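I have been subscribed to my old neighborhood's email list for six years after moving out of the neighborhood. A thread on why I will never leave.

First, the name. It's called the Womel List, after Womel Street, which is four blocks long and generates more correspondence than the Treaty of Versailles.

The current topic is leaf blowers. The previous topic was leaf blowers. In July there was a short break for fireworks, and then a man on the corner bought a leaf blower.

Niloufar Bakhtiari runs the list. She has asked people to stop hitting reply-all. She asked by hitting reply-all, and 28 people thanked her the same way.

Somebody once wrote, in full: "Is anyone else's water." No question mark. Eleven hours of silence. Then: "Yes."

There was also a cat called Undis who was reported missing and reported found on the same afternoon by two people in the same house.

I don't live there. I have no water there. I read all of it, on my lunch break, at my desk, like a man with a season ticket.
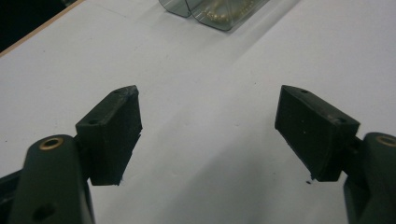

White table, dark green arm, brass ring.

Anyway. The great schism was over the bench.

Someone put a bench at the bus stop. Nice bench. Half the list wanted to know who authorized the bench. The other half wanted a second bench.

Nhàn Chu wrote a post about the bench that came to 1597 words. I know because she put the word count at the bottom, like it was homework. It had sections. One of the sections was "Background."

She was pro-bench, I think. By "Background" part two I had lost the thread and was just enjoying the ride.

A person signing only as Hamann answered with "Disagree." Best writer on the list, no contest.

The bench is still there. I went back to visit and sat on it. Fine bench. A little low.

Then there's the For Free section, where people give away things that should be buried at night. One curtain. A bread machine "minus the part that goes around." A box of 30 lids.

The lids went in four minutes!! Three people wanted them. One of them was still upset the next week.

Twice I've clicked unsubscribe. Both times it asked if I was sure, and both times I thought about the lids.

Update while I was typing this: new email, subject line "RE: RE: RE: RE: blower (NOT the corner one)."

Okay I have to go, there's an attachment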